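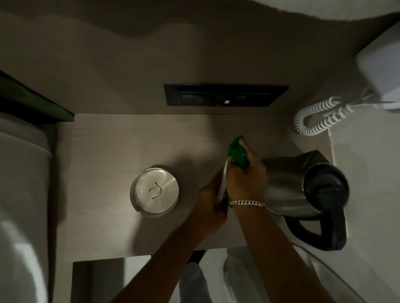
Betreff: Re: [wahrnehmung] Handpose springt, sobald Stoff im Spiel ist

Hallo zusammen,

Jasper Van Rooij schrieb:
> ich habe den neuen Tracker aus dem Declercq-Zweig über unsere
> Wischaufgaben laufen lassen. Mit leeren Händen alles prima, aber
> sobald ein Lappen dazukommt, tauschen linke und rechte Hand die
> IDs. Bei 62 Clips passiert das in 18. Liegt das am Detektor oder
> an der Zuordnung danach? Und hat jemand eine Idee, wie man das
> Metall in den Griff bekommt? Die Tiefe dort ist bei mir Müll.
>
> Gruß, Jasper

danke für die Zahlen, das deckt sich ziemlich gut mit dem, was ich hier sehe! Ich tippe ganz stark auf die Zuordnung. Nehmt mal den Clip mit dem Wasserkocher: Die rechte Hand drückt das grüne Tuch gegen den Edelstahl, die linke ist direkt daneben und hält irgendwas dünnes Weißes, und der Stoff schlägt sich halb darum. Die Hände berühren sich fast. Der Detektor liefert mir da trotzdem zwei brauchbare Boxen, nur überlappen die so stark, dass unser reiner IoU-Abgleich würfelt.

Ich habe deshalb gestern Abend im Clemberg-Repo einen kleinen Patch gebaut (Branch "arm-prior", noch ziemlich hässlich, bitte nicht auf die Kommentare schauen). Die Idee ist simpel: Wir nehmen die Unterarmrichtung mit in die Kosten. In dem Clip kommt der rechte Arm von unten rechts und der linke schräg von unten aus der Mitte, das reicht schon zum Trennen. Das Armband am rechten Handgelenk wäre natürlich auch ein super Merkmal, aber darauf möchte ich ungern etwas trainieren - sonst haben wir am Ende einen Schmuckdetektor.

Zwei Sachen sind noch offen:

Der Prior kippt, wenn sich die Arme wirklich kreuzen. Da halte ich im Moment einfach die letzte ID fest, bis die Boxen wieder auseinander sind. Geht, ist aber gemogelt.

Das Tuch ist an der Kante leicht verwischt, und die Segmentierung schneidet dort gern ein Stück Finger mit weg. Wer von euch die Masken aus Ollthorpe benutzt: Stellt mal dilate auf 2 und sagt mir, ob es besser wird. Bei mir ja, aber ich habe nur wenige Clips durch.

Zum Metall, Jasper: Ich würde die Tiefe am Kocher gar nicht retten wollen. Maskier den Korpus und nimm Deckel und Griff, die sind schwarz und geben bei mir viel ruhigere Werte. Die runde Metallscheibe links neben den Händen kannst du gleich mit maskieren, die hat oben auch so einen hellen Reflex und zieht mir sonst die Ebenenschätzung vom Tisch schief.

Kannst du mir die Liste deiner Tausch-Clips schicken, am liebsten mit Frame-Nummern? Dann jage ich den Branch nachts auf dem Bemdale-Rechner drüber und hänge das Ergebnis hier an den Thread.

Viele Grüße
Till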